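Table ronde Puvley à pied central : essai en atelier

Plateau blanc, pied blanc, sol en béton. Nous avons utilisé la Puvley comme poste d'appoint pendant 11 semaines, pour du tri et du marquage. Le montage demande 2 personnes, le pied étant lourd.

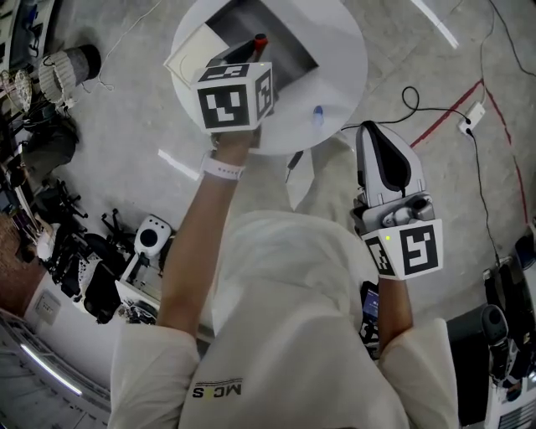

Plateau blanc, bac carré gris foncé et petit flacon à bouchon bleu.

La stabilité est correcte au centre et moyenne au bord : un appui franc fait fléchir le plateau. L'encre de feutre part à l'alcool — sauf sur le chant, plus poreux. Aucun passe-câble n'est prévu, les cordons restent donc au sol.

Pour le rangement, Arnulfo Rengifo préfère garder une étagère haute à cinq niveaux contre le mur, avec boîtes et flacons.
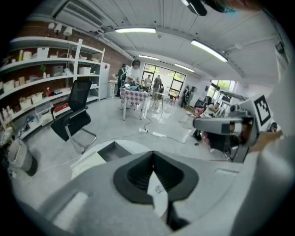
Verdict

Bonne table d'appoint, à éviter comme établi. Le modèle Dronder, plus large, accepte plus de 500 N au bord selon nos mesures.

Sérgio Mota, 11 avril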